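Coping With Sudden Change: progress report to the Gratthorpe Fund
Prepared by Chidubem Etim, Harnley

Where we are

You gave us 2000 pounds to run evening groups for people whose lives had been knocked sideways by a bereavement, a redundancy or a bad diagnosis. The groups have met since August in the upstairs room at Kadton library. The money is being spent at the rate we planned. Whether it is doing what the application claimed is harder to say, and I would sooner put that in writing now than leave it for the final report.

Attendance

We sent out 298 leaflets and had 30 people through the door at least once. A fair number came to one evening and did not return. Ita Ní Bhriain, who leads the sessions, thinks some of them got what they needed in a single night. Perhaps. I suspect a few were put off by the breathing exercises, which take up too much of the first hour.

What people say about it

The feedback forms are glowing and I don't trust them. They are filled in at the end, over tea, with Ita in the room. One woman wrote that she had "learned to stop fighting the weather", which is a line from our own handout. The more useful remarks came by phone a few weeks later. Two people said they were sleeping better. One said he still dreads the post arriving and that the group had made no difference to that, though he liked the company.

The letting-go exercise is popular. I remain unconvinced that telling people to give up control helps someone who has a rent demand to answer.

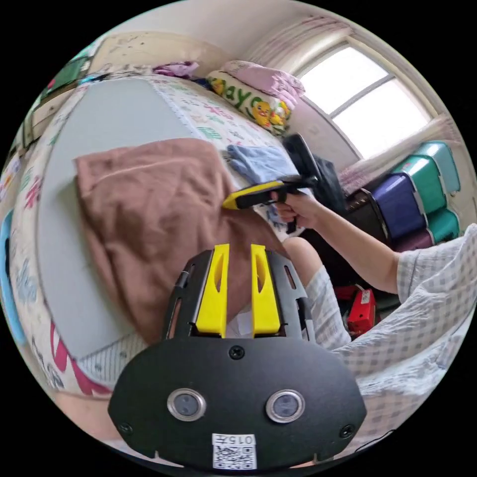
Changes for the second half

Sessions will be cut to 90 minutes, with the talking first and the breathing last. Feedback will be taken by phone by Mrs Igwe, who has no part in running the evenings. We have dropped the word "resilience" from the leaflet after several complaints, one of them mine.

Still to settle

The library wants to raise the room charge and has not told us by how much. We would also like your agreement to move the unspent printing money into bus fares.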